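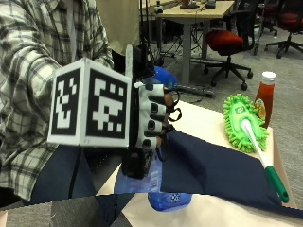

Peter Tóth writes that the glove was at fault at Dernley, and that the arm did as it was taught. I disagree.

Home News Opinion Contact
Search this site Go
September, by the Opinion desk

The finger pads stopped reporting for eight seconds and the Clallex arm kept squeezing the bottle. A machine that loses its sense of touch should let go and stop. Meltska knew of the fault and ran 30 more trials. I would have switched it off.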